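Subject: Re: [shopfloor] Re: can they do the boring jobs yet?
From: Roald Westerberg
To: shopfloor list
Date: Wednesday, April 30, 2025

Suha Chamoun wrote:

> Dörte and I were over at Rustad and came away more hopeful than
> we expected. The hand works the same push buttons our people
> work, on the same boxes, with no special fixture. Has anyone
> costed one of these for the Ustdale line? I keep thinking of
> the end-of-line panel checks. It's 35 stations, all buttons and
> knobs, and everybody hates doing it. Surely that is the kind of
> chore we can hand over by now.
>
> Suha

Suha, I'd like it to be true. I did those checks for 8 years and my thumb still complains. But let's look at what the chore is before we give it away. 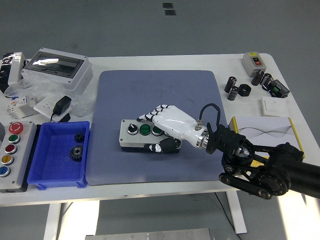
Hand over the three-position control box, five-button station at left.

Pressing a button is the easiest part of a panel check. The box is on a mat in the middle of a table and the hand has to get to it. Fine. Now do it with the panel bolted inside a cabinet door that won't open all the way, with a bundle of wire in front of it. And then tell me whether the button felt right. Half of what we catch is by feel: a selector knob that goes into position a hair late, a push button that scrapes on the way down. Oda Midtbø used to find bad contact blocks with her eyes shut. I haven't seen a spec sheet yet with a line for "scrapes."

Then there's everything around the pressing. You unpack the unit, peel off the film, find the paperwork, notice that somebody put the wrong legend plate on, walk over and argue about it. When we timed the job last year, touching the controls came to 73 seconds per panel out of nearly 8 minutes. So if the machine is perfect at the buttons, you still have a person standing there for the rest.

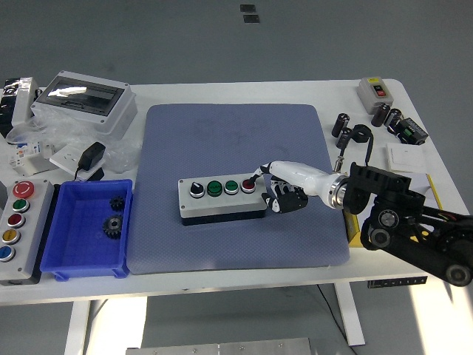
And I'd want to know how it does on the third shift of the third week. Ladi Isah ran the Clustotwood trial at Arnanent and kept a proper log, which I wish more people would do. Out of 1,677 presses the misses weren't spread evenly. They came in bunches, mostly after somebody had bumped a table or swapped in a different housing. A person shrugs that off. Their machine had to be stopped and set up again, and the time for that never made it into the slides.

To be fair to Suha, I wouldn't have believed a hand with fingers could be any use on a standard operator box at all, and I said so on this list more than once. I was wrong about that much. For endurance testing, same box, same spot, all night long, I can see a case, although a plain air cylinder on a bracket does that for the price of lunch.

So before anybody costs anything for Ustdale I'd ask Rustad for three things:

1. The misses as well as the hits, with the setup time included.
2. A run on boxes the machine hasn't been set up for, picked by us.
3. A faulty selector slipped in among good ones, without telling them which.

Dörte, you were there too. Did they let either of you move the box?

Roald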